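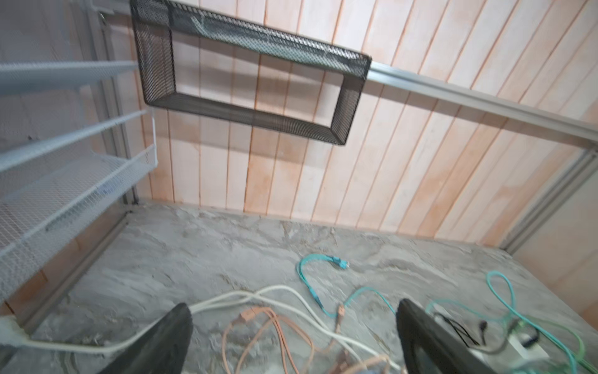

Visit report: Rastetti open day, Nanthorpe

I went to the open day on Oct 8, 2022 – my first time near a real robot arm! Zodwa Motaung showed us the cable-sorting bench.

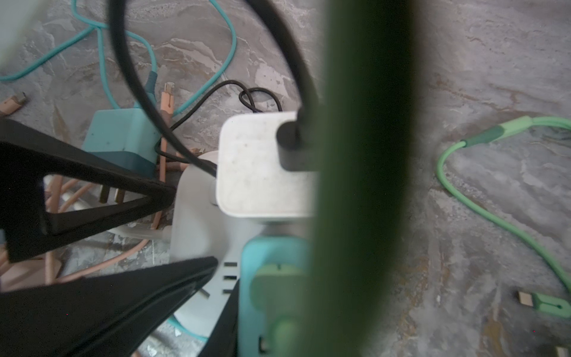 What I saw

Two arms share one bench, with chargers and power strips all over the floor between them.

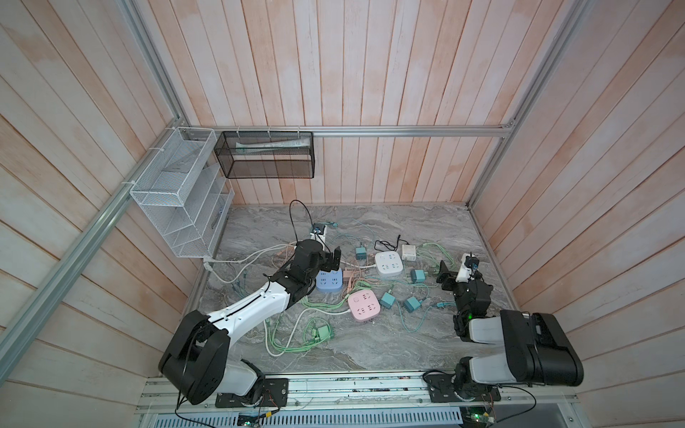 MY NOTES

Cables are hard, Zodwa said – they bend differently every time. I filled 28 lines of my notebook and want to go back in July.

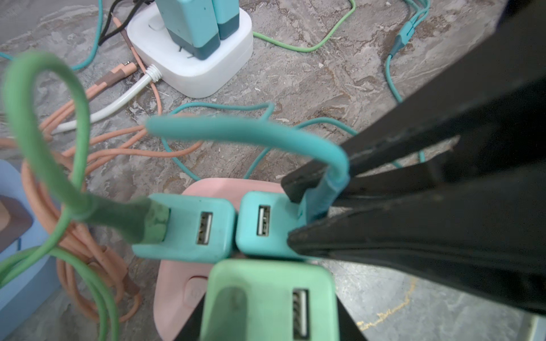
Gripper at the teal charger, pink power strip in front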